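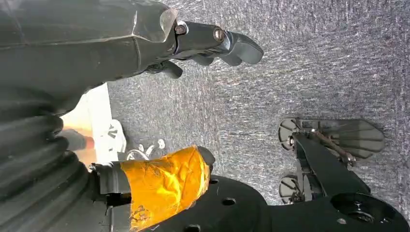 Figure 1. Small white items at floor level: a curled piece and, beside it, one with black angular markings.

Search this site
Enter keywords
Search

Small Items on Workroom Floors: Report of the Drironura Student Project

Submitted by Ermanno Tedesco, Guerra Building, 26 May 2019

1. Purpose

The Drironura project was set up to study how small items collect on the floor of a shared workroom and whether a simple change in tidying would reduce them. The work was carried out in Room 3067 of the Guerra Building, which students use for assembly, cable work and general bench tasks. Large waste was left out of the study. It is usually picked up by whoever drops it.

2. Background

The room is swept every evening. Users had nevertheless reported that offcuts, ties and labels were still present the next morning, mainly beside fixed equipment and under bench edges. A pale item on a pale floor is easy to overlook from standing height. The item with a looped outline in Figure 1 could be taken for a twisted piece of wire or of plastic, and many of the items collected raised the same question until they were picked up and handled.

3. Method

The floor was divided into 2 zones. Zone A covered the open walkway and Zone B covered the margins, including the area within arm's reach of any bench leg or equipment base. Items were collected by hand before the evening sweep and placed in Sikby trays, one tray for each zone. At the end of each collection the trays were sorted under four headings: wire and ties, paper and labels, tape, and other.

Collection continued until 300 items had been recorded. A second round of the same size was planned, but the room closed early for floor repairs and the round was not completed. Results from the partial round are not used here.

4. Results

Most of the items came from Zone B. Wire and ties formed the largest group, followed by paper and labels. Tape was less common than expected - it tended to stick to shoes and leave the room, and several pieces were found in the corridor outside.

Labels proved difficult to sort. Some carried printed marks that were clearly part of a set, and these were set aside on the Clarnen shelf for users to claim. Others were plain or too worn to read. It was agreed that any item with a printed mark would be kept until August before disposal.

The evening sweep was effective in the walkway. In the margins, the broom head was too wide to reach between equipment and wall, and items were sometimes pushed further in.

5. Recommendations

5.1 A narrow hand brush should be hung beside the door and used on the margins before the main sweep.

5.2 Each bench should have a cup for wire ends and cut ties. The 400 ml size used in the trial was large enough and did not tip over.

5.3 Printed labels should be stored in a closed box when not in use.

5.4 The tray sorting should be repeated next year, with the same headings, so that the two sets of results can be compared.

6. Remaining work

The sorting sheets are kept with the project folder in the Guerra Building office. The unclaimed labels remain on the Clarnen shelf - users who recognize them should sign the sheet before taking them.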